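Kulness Talk > Local Politics > Jutville council seat

mudlark_6
anyone else see the new councilor got married in January? Small do at the Cuervo hotel apparently. Paper gave it 2 pages, the bypass got none

tobyjug
good for them. let people be happy
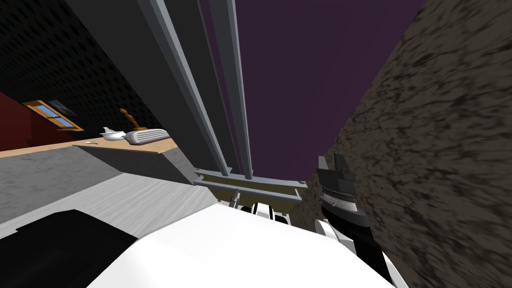 Gripper up by the stone wall

pennywhistle2
Happy yes — but won by 128 votes and hasnt held a surgery yet

tobyjug
they've had 6 weeks in the job, give over

mudlark_6
surgerys are meant to be monthly. Just saying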